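Spare room, two years on

Branislav Říha moved to Horham in January, with 44 boxes and a bed he nearly left behind. "Too big for the van. We took the legs off in the rain."

Kettle on, he talks fast. The spare room is his next job. The wardrobe came with the house, the quilt didn't. "Wekell market, 400 crowns, years ago. My sister says its too much. All those roses! I like it."
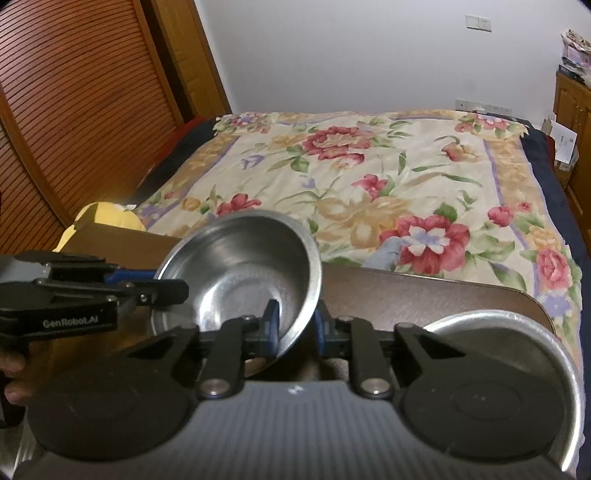
The spare room, with the rose quilt and the louvred wardrobe.

Papers are the trouble. They pile up on the cabinet, slide down beside the bed, get moved, come back. "Magazines mostly. I keep thinking I'll read them." Will he? Long pause. "No."

Plan for now: papers first, then the wardrobe. The slats hold dust, he does them with an old sock over his hand. Slow going but teh only thing that works, he reckons. New shelf ordered from Leltarer, no delivery date yet.

And the quilt? "Stays on the bed. Ask my sister, she's given up."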